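Home and Household > Storage and Laundry

How do I get a musty smell out of knitted things that have been in the loft?

Asked Wednesday, January 10, 2018

We moved to Lindden in June and most of our winter stuff went straight into the loft in cardboard boxes. I brought two of them down last week and everything knitted smells of damp. There are socks, gloves, a couple of jumpers and a blanket. I can't see any mould and nothing feels wet. I have put the socks through a 30 degree wash with ordinary powder and they still smell when I put my face near them. The jumpers are 80% wool so I don't want to go hotter. Is there anything else to try before I throw them out?

3 answers

Answer 1 (accepted)

Don't throw them out. A musty smell without mould will nearly always go, but it can take more than one attempt.

Put white vinegar in a bowl of cool water, one part to four, and soak the knitted things for half an hour. Don't wring them. Press the water out in a towel, then wash as normal with a wool liquid. Powder is a bit harsh on wool and it doesn't always rinse out at 30. Dry them flat, somewhere with moving air. If you dry them slowly in a cold room you will be back where you started.

For the blanket, if it won't fit in a bowl, use the bath. I paid £9 for a big bottle of vinegar from the Skadunero in town and still have half of it.

Get rid of the cardboard. It holds the smell and gives it back to whatever you put in next.

Comment from the asker: Did the socks and gloves last night and they are much better. Jumpers next. Thanks.

Answer 2

bicarb

Answer 3

The vinegar advice above is fine. I would add a few things about putting them away again, as that is where mine went wrong two years running.

1. Air everything for a full day after it feels dry. Thick ribbing at the cuffs stays damp longer than the rest.

2. Sort it on a table with a clean cloth over it, small things together, and check each piece as you go. Christmas bits tend to get mixed in with the socks and gloves, so decide now which box they belong in.
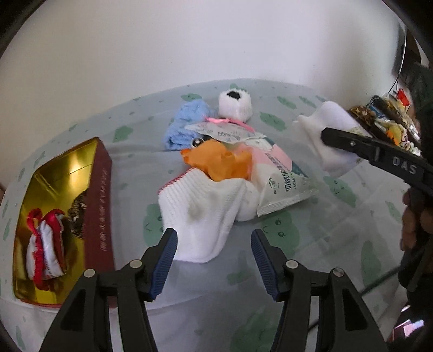

3. Use plastic tubs with lids that clip. I have the 80 litre ones from Chala and they are too heavy to get up a ladder when full, so go smaller.

4. Put a moisture trap in the loft itself and check it monthly in winter. If it fills up quickly you have a ventilation problem and no tub will fix that.

5. Keep wool out of the loft altogether if you can. Mine is under the bed now.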